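로봇이 이제 집안일이나 작업실 잔일을 할 수 있나요? (천 펴고 접기, 작은 스티커 정리)

커뮤니티 > 생활 기술 > 로봇·자동화
작성일 2026년 10월 14일

Tania Dissanayake

안녕하세요, 눈팅만 하다가 처음 글 올립니다. 저는 작은 공방에서 핑킹가위로 자른 원단 조각이랑 스티커를 같이 포장해서 보내는 일을 해요. 재미있는 일인데 손이 정말 많이 갑니다. 천 펴고, 접고, 스티커 골라 담고, 책상 치우고, 다시 천 펴고… 그래서 요즘 로봇 영상만 보면 가슴이 두근두근합니다. 이런 책상 일을 기계한테 맡길 수 있는 날이 왔는지 궁금해요!
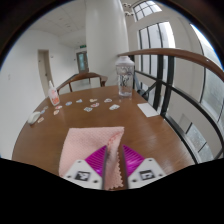
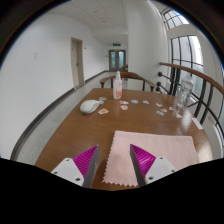

분홍색 천 한 장과 스티커가 흩어져 있는 나무 테이블. 두 장 모두 같은 자리입니다.

제가 기계한테 시키고 싶은 일은 이런 것들이에요.

- 천을 판판하게 펴서 반으로 접고, 한 번 더 접기
- 흩어진 스티커를 한 장씩 집어서 봉투에 넣기
- 병이나 마우스처럼 책상에 올려 둔 물건을 한쪽으로 치우기
- 다 끝나면 책상 닦기 (이건 욕심일까요?)

사람한테는 일이라고 부르기도 민망한 것들이죠. 그런데 검색해 보면 어떤 글에서는 벌써 다 된다고 하고, 어떤 글에서는 십 년은 더 기다려야 한다고 해요. 너무 달라서 감을 못 잡겠습니다. Gultmont에서 나온 탁상용 팔이랑 Istitz 집게 세트를 장바구니에 넣었다 뺐다 하는 중인데, 제가 기계 쪽은 완전 초보라서 사 놓고 구경만 할까 봐 걱정이에요. 코딩은 학교 다닐 때 조금 해 본 게 전부고요.

한 번에 나가는 봉투는 50개입니다. 밤새 천천히 해도 상관없어요. 아침에 와서 몇 장이라도 접혀 있으면 저는 춤을 출 것 같아요. 실제로 비슷한 걸 해 보신 분 계시면 잘된 얘기든 망한 얘기든 다 듣고 싶습니다. 미리 감사드려요!

댓글 3개

Chathurika Siddiqui

와, 이 주제 나오면 저는 말이 길어집니다 ㅎㅎ 작년 12월부터 집에서 탁상용 팔로 손수건 접기를 해 보고 있는 사람이에요. 직업은 전혀 다른 쪽이고 그냥 취미입니다. 아는 만큼만 적어 볼게요.

먼저 천부터요. 천은 로봇한테 어려운 재료예요. 컵은 어디를 잡아도 컵 모양인데 천은 잡는 순간 모양이 바뀌잖아요. 첫 번째 사진을 보시면 천 오른쪽이 좁게 접혀서 주름이 져 있죠? 사람은 저걸 보면 생각도 안 하고 손가락으로 쓱 밀어서 폅니다. 기계는 어디가 모서리이고 어디가 그냥 접힌 선인지부터 알아내야 해요. 두 번째 사진처럼 판판하게 놓여 있으면 훨씬 쉽습니다. 가장자리가 지그재그로 보이니까 윤곽을 찾을 단서도 있고요. 그래서 제 경험으로는 "펴기"와 "접기"를 다른 일로 생각하시는 게 좋아요. 펴져 있는 천을 반으로 접는 건 지금도 취미 수준에서 됩니다. 진짜 돼요! 처음 성공했을 때 제가 소리를 질러서 옆방에서 뛰어왔어요. 구겨진 걸 펴는 건 저희 집 팔로는 아직 못 하고 있습니다.

집는 방법도 중요한데, 얇은 천이 책상에 딱 붙어 있으면 집게 끝이 밑으로 안 들어가요. 저는 책상 위에 얇은 스펀지 매트를 깔았더니 확 좋아졌습니다. 집게가 매트를 살짝 누르면서 천을 꼬집듯이 잡을 수 있거든요. 딱딱한 나무 상판에서 바로 하시면 초반에 고생하실 거예요. 매트 색은 천이랑 확실히 다른 걸로 고르세요.

그리고 빛이요!! 두 사진 다 테이블 오른쪽에 창문 빛이 반사되어 있는데, 카메라로 보고 움직이는 방식이면 저런 반사가 꽤 골치입니다. 연한 색 천이 밝은 얼룩 옆에 있으면 경계를 헷갈려요. 저는 커튼 치고 스탠드 하나로 고정했어요. 밤에 돌리신다면 창문 문제는 저절로 없어지니까 오히려 좋겠네요. 투명한 병도 카메라가 잘 못 보는 물건이라, 작업 구역에서는 미리 빼 두시길 권해요.

스티커는 집게로 집으려고 하지 마세요. 종이처럼 얇고 작은 건 빨판(흡착) 쪽이 맞습니다. 작은 진공 펌프에 고무 빨판 하나 달면 되고, 겹쳐 있지만 않으면 한 장씩 꽤 잘 올라와요. 사진에서처럼 서로 떨어져 흩어져 있으면 찾기는 괜찮은 편이에요. 모양이 제각각이라 기준점 잡기가 좀 귀찮긴 한데, 가운데쯤을 집게만 하면 되니까요. 봉투에 넣는 게 다음 고비입니다. 봉투 입구를 벌려 주는 틀을 하나 만드세요. 저는 두꺼운 종이로 깔때기 비슷한 걸 접어서 썼어요.

학습 얘기도 조금. 요즘은 사람이 손으로 시범을 여러 번 보여 주고 그걸 따라 하게 만드는 방법이 많이 쓰여요. 저는 손수건 접기 시범을 123번 찍었는데, 찍는 동안은 지루해도 나중에 팔이 제 손버릇까지 따라 하는 걸 보면 정말 신기해요. 제가 접고 나서 손으로 톡톡 두드리는 습관이 있거든요. 얘도 톡톡 두드려요. 너무 귀여워서 안 고쳤습니다. 시범 찍을 때는 천 위치를 조금씩 바꿔 가며 찍으세요. 늘 같은 자리에 놓고 찍으면 나중에 천이 조금만 비뚤어져도 허공을 접습니다.

물건 치우기는 제일 먼저 해 보세요. 마우스나 작은 병처럼 형태가 안 변하는 물건을 옆으로 옮기는 건 초보자 첫 과제로 딱이고, 성공률이 높아서 재미가 붙어요. 책상 닦기는 닦는 동작만이라면 됩니다. 걸레를 팔 끝에 묶어 놓고 왔다 갔다 시키면 되니까요. 어디가 더러운지 알고 닦는 건 또 다른 얘기예요.

정리하면 완전 자동은 무리지만, 펴 놓은 천 접기 + 스티커 집기 정도는 도전해 볼 만하다고 봅니다. 시작하시면 꼭 후기 올려 주세요, 진심으로 궁금해요!

Watkins

안 됩니다. 사람이 하는 게 빨라요. 전에 다니던 곳에서 비슷한 팔 샀다가 지금 모니터 받침으로 씁니다.

welthorpe_작업실

윗분 말씀도 틀린 건 아닌데 조금 보탤게요. 저는 봉제 쪽에서 일해요. 공장에서 자동으로 돌아가는 건 천이 늘 같은 방향, 같은 크기로 들어오게 앞단을 다 맞춰 놓은 라인입니다. 로봇이 똑똑해서라기보다 로봇 앞에 오는 천이 얌전한 거죠. 질문자님도 팔을 고르기 전에 자리부터 정하시면 좋겠어요. 천 놓는 자리, 스티커 놓는 자리를 테이프로 표시하고, 스티커는 흩어 놓지 말고 종류별로 쟁반에 담기. 이것만 해도 손으로 하는 속도부터 빨라져요 ㅋㅋ

접기만 필요하시면 팔 대신 접이판도 생각해 보세요. 판 3개를 경첩으로 이어서 차례로 넘기는 건데, 모터 달면 그것도 훌륭한 자동화예요. 저는 이런 단순한 기계가 참 좋습니다. 한번 맞춰 놓고 2000장 접을 때까지 경첩만 한 번 갈았어요.

밤새 혼자 돌리는 건 처음엔 하지 마시고요. 옆에 사람이 있을 때 충분히 돌려 보고, 비상 정지 버튼은 손 닿는 곳에 두세요. 팔이 병을 쳐서 넘어뜨리면 천이 다 젖습니다. 제가 해 봤어요…

Tania Dissanayake (글쓴이)

우와, 다들 감사합니다!! 톡톡 두드리는 로봇 얘기에 한참 웃었어요. 접이판은 생각도 못 했는데 당장 이번 주에 두꺼운 종이로 만들어 볼게요. 팔은 장바구니에 그대로 두고(빼지는 않을 거예요), 스펀지 매트랑 쟁반부터 주문했습니다. Chathurika 님, 매트 두께는 어느 정도로 쓰셨어요? 그리고 빨판은 무광 스티커에도 잘 붙나요? 저희 건 표면이 살짝 거칠어서요.

Chathurika Siddiqui

매트는 요가 매트 자투리예요! 두께는 안 재 봤는데 손톱으로 누르면 쑥 들어가는 정도면 됩니다. 무광도 붙어요. 다만 표면이 거칠면 공기가 조금 새니까 말랑한 고무로 된 빨판을 고르시고, 너무 빨리 들어 올리지 않게 속도를 낮춰 보세요. 접이판 만드시면 사진 부탁드려요, 저도 하나 따라 만들고 싶네요.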